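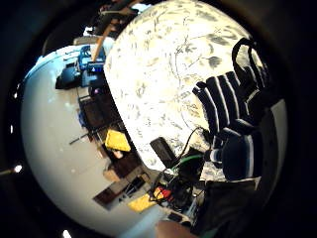 ## Open day at the Ondley workshop

The Ondley workshop opened its doors on December 3, 2018, and members who signed up through this newsletter got a look at the hand-held gripper work that Cenovix has been doing there since September.

The idea is simple to explain. A person holds a gripper tool with a camera on it and does a household or workshop job the way they normally would. The recordings are then used to teach a robot arm the same job. The arm itself, which the team calls Habte, was running in the next room for most of the afternoon.

Visitors saw the hand-held part first. The surface has a gray marbled pattern on white, and the person working at it wore a navy knitted glove with white stripes. The wiring and small electronics are left open, so it was easy to ask what connects to what. The camera has a very wide view and picks up a good deal of the room along with the work.

Each job is recorded many times. The team wants 500 recordings of a job before they try it on the arm, and a single one lasts 30 seconds on average. They had 7 jobs on the list when we visited — mostly picking up, turning and putting down small items.

The arm demonstration was slower than some people expected. It picked up a cup and set it on a shelf, then missed the second cup and had to be reset. The staff said cups with narrow handles are still a problem and that more recordings are planned.

Questions from the group were mostly about cost and safety. The arm stops when it meets resistance, and visitors were asked to stay behind the tape while it was moving. No prices were given.

The next visit will be to the Dirnness site, where a second arm is being set up. Groups will be small and each visit lasts 2 hours. Please wear closed shoes and leave large bags at the front desk. To put your name down, reply to this newsletter with the number of people in your party.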